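Lining shared worktables in a community workshop
Posted in Premises and Equipment

Our association holds the lease of the Tully workshop in Plullance and provides eleven tables with white tops for the use of member groups. The tops have become stained with glue and ink, and the landlord has raised the matter in writing. Would members with experience of similar premises please advise whether paper, cloth or a permanent covering is the most suitable protection? The annual allowance for sundries is 121 pounds.

Posted by Tully Workshop Office

Kiltomitz Rooms
We have used brown paper in our rooms for several years and recommend it. It should be bought on the roll in the heaviest weight your allowance permits, as thin paper tears at the corners and allows glue to pass through. Cut one sheet for each table, a little smaller than the top, and fix it at the corners with low-tack tape. Ordinary parcel tape leaves a residue and should be avoided.

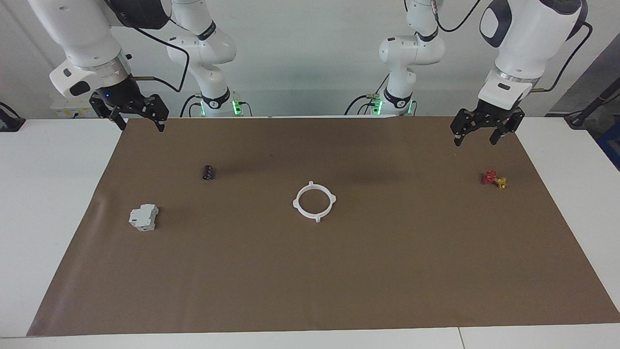
Brown paper laid over a white table.

Groups are required to replace any sheet they have marked heavily. Clean sheets may be turned and used again. Our conditions of hire state that wet clay and solvents may not be used on paper in any circumstances, and a separate table is set aside for both.

Please also check the terms of your lease. Ours places the cost of resurfacing on the tenant, and one table was charged to us before the present arrangement was adopted.

Zindico
Cloth. Wipes down, lasts longer.

Plullance Hall Bookings
I would not agree with the previous reply where glue is concerned. Oilcloth was tried here and was withdrawn in March, as the dried glue could not be removed without lifting the printed surface. It also slid when groups were cutting card. Paper is the better choice for craft sessions, although cloth remains suitable for meals and meetings.

As regards existing stains, ink on a white top will often respond to a paste of bicarbonate of soda left for 10 minutes and wiped away with a damp cloth. A small area should be tested first. Scouring powder must not be used.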